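The bin lady of Zekdale on tissues, bottles and the lid question

She picks up on the second ring and she's eating something. Toast, she says. It's a Wednesday, she has until half past, then a delivery. So we go fast.

She runs the waste side of things for the shared workrooms at Zekdale, which means bins. Picking them, placing them, getting people to use them. Before that it was the canteen at Skininwood, same job more or less, more soup. She didn't want her name on this. "Put the bin lady. Everybody here does."

First subject, desk bins. She likes them small and she likes them up on the table, where the hand already is.

"People fight me on it. A bin on a table, ugh, gross. Ok. But you put it on the floor and watch. The tissue goes on the table. It sits there. Then there's a cup next to it, then a wrapper, and by four o'clock it's a landfill with a laptop in it."

The lid she is less sure of. She went through a phase of wanting everything covered. Smell, mostly, and the way it looks when visitors come by. Then she started finding tissues left on top of closed lids.

"On top! Balled up, on the lid. Two inches from the inside of the bin." She laughs for a while at this. "So now, working hours, lid up. Lid goes down at night. That's the whole policy, it took me a year." 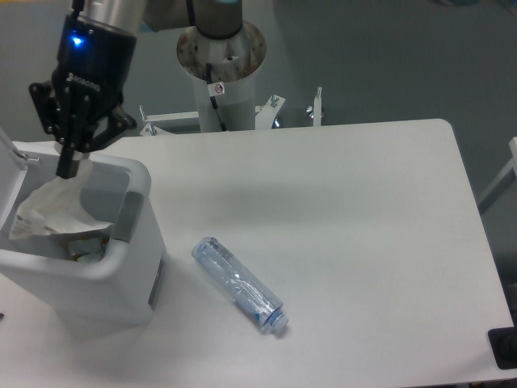
What should go in a tabletop bin, and what shouldn't?

Small dry stuff. Tissues, wrappers, the bits that come off packaging. Keep food out of it and keep bottles out of it, they have their own place and one bottle fills a little bin by itself.

She has strong feelings about tissues. A used tissue is trash, full stop, she does not want to find it in the paper. The fibers are too short to be worth anything and anyway somebody has blown their nose in it. She has said this, she figures, some 700 times. It was on a poster for a while. The poster had a cartoon nose and she hated it.

Liners next. She's for them, even in a bin that size.

"Yes there's plastic, I know, I get the emails. But without one you've got the crumbs and the little sticky bits down at the bottom and who's washing it? Me. Line it, fold the edge over, change it when it's nasty. Not every day. Every day is waste too."

Gray ones if she can get them. White shows everything. She used to buy from Valta, a box of 100, and they tore if you looked at them. The current ones come from Hyun and she has no complaints, or one complaint, the roll has no perforation worth the name and you end up pulling off three at once.

Bottles. Big sigh on the phone. A clear water bottle is about the best thing anybody can hand her, she says, and it's also the thing she finds everywhere. On its side, half crushed, cap on.

Cap on is fine, by the way. I asked. Her hauler wants them on, because loose caps are tiny and drop through the sorting line. Other haulers say off, so check with yours. Empty it first. Squash it a little if you like and then put the cap back, that keeps it flat.

"What I don't want is a bottle with an inch of water in it. That's the heavy bag. That's the bag that leaks down my leg on the stairs."

And the label? She doesn't care about the label. Life is short. 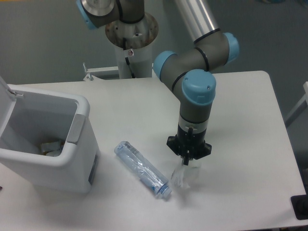

Clear wrap and a water bottle: one for the trash, one for the recycling, at least at Zekdale.

The clear wrap is where she loses people. It looks like the bottle. Same see-through plastic as far as anyone can tell, so in it goes with the bottles. But film and bags wrap themselves around the rollers at the sorting place and then the whole line stops while somebody cuts it out with a knife. Some grocery stores have a drop box for clean film. She takes a sack of it over in her own car when she remembers.

"If it crinkles and you can ball it up in your fist, it's not a bottle. Thats the test. It's a dumb test but I've never had anyone forget it."

Does she do a daily clear of the tables? She does, end of the afternoon, 23 tables over the two floors. Order never changes. Trash first, then bottles into the big sack, then a damp cloth. White tables, all of them, not her choice. They look great for about an hour after the cloth.

I ask what she'd spend money on, if there were any. More bins? No. God no, fewer bins. Better spots for them. She moved one by the length of an arm in July and the mess at that end of the room pretty much went away, and she's still a bit smug about it, you can hear it.

There's a buzzer going at her end. Delivery's early. She says to tell people to rinse thier yogurt pots, and then she's gone.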